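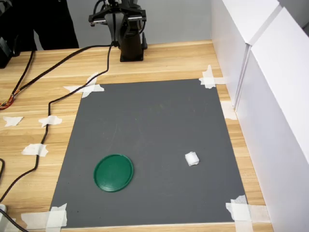

Teaching an arm to put one thing on another

If you've got your arm moving and your controls paired, you're ready for the fun part. In this tutorial we'll record a set of demonstrations for the simplest job I know that still teaches you something: pick up a small soft item and place it on a plastic lid. You drive the arm by remote control, the software saves every movement, and later the arm learns from what you did.

I've used the Rernis recorder throughout, with the Skondano hand controller. The steps are much the same if you move the arm by hand instead, and I'll point out where they differ.

What you need
A table-top arm with a two-finger gripper
A plain mat, dark if your items are light
Masking tape, more than you think
A round lid with a raised rim
A folded tissue or a scrap of cloth

Step 1: Fix everything down
Tape the mat at all four corners and press the tape flat. A mat that creeps a little on every go will spoil your recordings so slowly that you won't notice until the end of the day. Do the same with the gripper cable. Leave enough slack at the wrist for a full turn, bring the cable down beside the base, then tape it along the table well clear of the mat. Run the arm to each corner before you go on and watch the cable while it moves.

Step 2: Choose a start position
Raise the gripper high over the far side of the mat, fingers open, and save that as "home". Every recording begins and ends there.

Step 3: Practise first
Do ten or so goes with the recorder off. Soft things are brilliant for this, as they squash when you grip them and forgive a slightly wonky approach. Come straight down over the item, pause, close the fingers, lift, travel, lower, open. Try to keep one steady speed – the arm will copy your dithering just as happily as your good bits!

Step 4: Record
Press the record button, wait for the tone, and do the task once. Stop the recording only when the arm is back at home. If you're guiding the arm by hand, hold it by the forearm and keep your fingers away from the gripper.

Between goes, move both items. Near edge, far edge, lid on the left, lid on the right, close together, wide apart. Turn the tissue round and refold it now and then. I aim for 50 good recordings before the first training run, and that's a very pleasant afternoon with the radio on.

Step 5: Weed out the bad ones
Play them back at double speed. Bin any where you bumped the lid or stopped for a think. Keep the ones where you missed the first grab and calmly tried again, though. They show the arm how to recover, and I love watching it do that by itself later on.

Step 6: Train and try
Export the set as a Zirnalano file and start training with the default settings. When it's done, put the items somewhere you never used in the recordings, keep a hand near the stop button and press run.

If the arm hovers over the item and won't commit, record a few more with a clear, quick descent. If it lets go too early, slow down your lowering and wait a moment before you open the fingers.

Next up: stacking 2 lids, same mat, same tape.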